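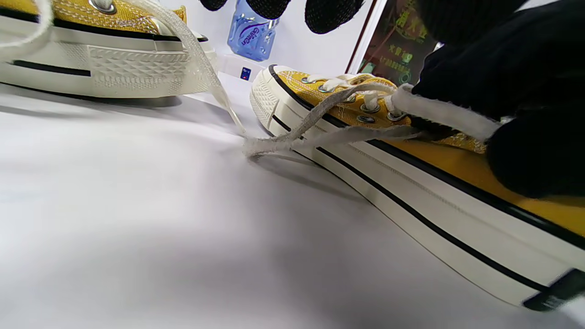

Which eyelets do you start with when you lace a shoe from scratch?
The pair nearest the toe, with the two ends of the lace pulled even before you go any higher.

Chapter 10
Laces

I learned to lace properly behind the counter at Mutivura, a repair shop with a bell that drove me up the wall, and my teacher was Colm Mac Carthaigh. Every Sunday he'd dump a pile of runners on the bench and leave me to it. I was hopeless! I'd get all the way to the top of a shoe, feel pretty pleased with myself, and find one end long enough to skip rope with and the other barely poking out of its hole.

So we're going slowly in this chapter. You'll want a pair of canvas runners, a pair of work boots if you can borrow some, and a clear table in a light colour (a dark bench swallows eyelets, believe me). Take your time over the ends as well. A fuzzy tip is a misery to push through a small eyelet, and a twist of tape does the job if you've nothing better in the drawer.
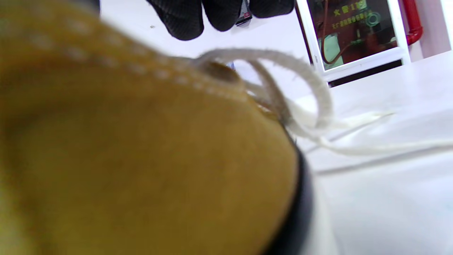 10.1 The criss-cross

Criss-cross is my favourite and it's the one I'd teach anybody first. Start at the toe with both ends coming up through the bottom eyelets, swap sides, go up a row and carry on. Flatten the lace as you go with your thumb, especially if it's the flat sort, and don't yank. You can snug everything up at the end, working from the toe towards the ankle.

Where people come unstuck is doing the whole job with the shoe flopping about, so

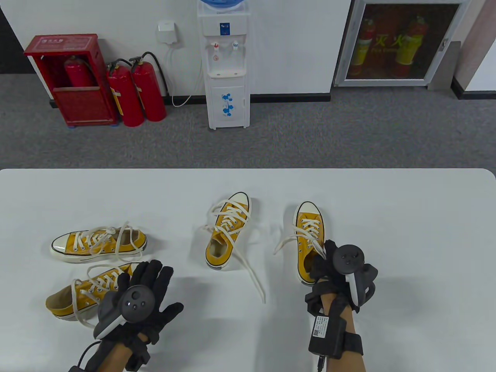 get a good hold of the heel with one hand before you pull anything through with the other. I still forget this when I'm hurrying, and then the shoe spins round and I've lost my place and have to count back down the rows.

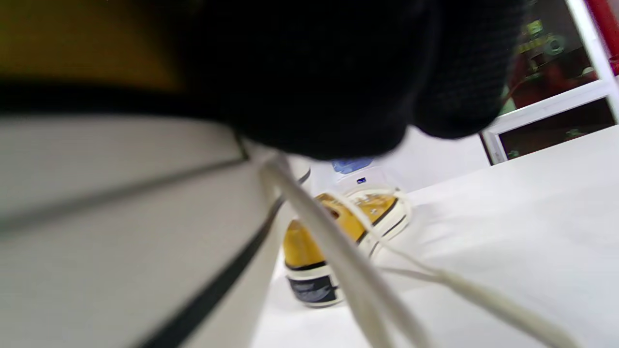 Figure 10.2 White cord, with strands lying side by side.

Before you try Exercise 2, pull one of your own shoes right apart and lace it again. Give yourself 24 minutes for the pair. My first go took 33, and I'd missed a hole.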